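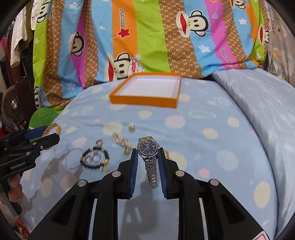
# Sorting a mixed lot of jewellery and a watch - what can be kept together?

**Meirion Dafis**, 1/19/20

I'm going through a relative's jewellery and have it spread out on a blue spotted cloth so nothing rolls away. There's a watch with a dark dial and a silver link band, a gold openwork bracelet, a bracelet of black beads with gold accents, a strand of white pearl-like beads and a number of small gold bits. All of it used to live in one biscuit tin.

I've bought a Menine drawer insert with 14 compartments, which won't be enough to give every piece its own spot. Which things can share, and which should be kept apart? Also, the watch is 72 hours slow on the date and I don't know if I should be setting it before it goes away.

---

**Prys Hughes**

Keep the pearl-like strand by itself. Real pearls scratch easily and so does the coating on imitation ones, so it doesn't matter much which you have. Lay it flat in a soft pouch. Don't hang it, as the thread stretches.

The openwork bracelet should also be alone. Anything with gaps in it will catch on chains and small rings, and you can bend it trying to get them out. The black beads can share with something smooth, but I'd wrap them first.

Small gold pieces can go together if they are all plain. Check for loose stones over the cloth before you move them - I lost one down a floor vent that way.

---

**Caradog Yorath**

just use sandwich bags, one each, and write on them. Did my mum's whole lot for almost $14 and they all fit in a shoebox

---

**Chun-yin Tsang**

On the watch: if it's quartz and you won't be wearing it, have the battery taken out. An old one can leak and ruin the movement. If it's mechanical, let it run down and set it when you next wear it. When you do change the date, move the hands down to the lower half of the dial first, around six. On a lot of watches the date gears are engaged late in the evening and you can damage them by forcing it.

Close the clasp and put the band around a small cushion or a rolled sock. Keep it away from the gold, as a steel band will mark it.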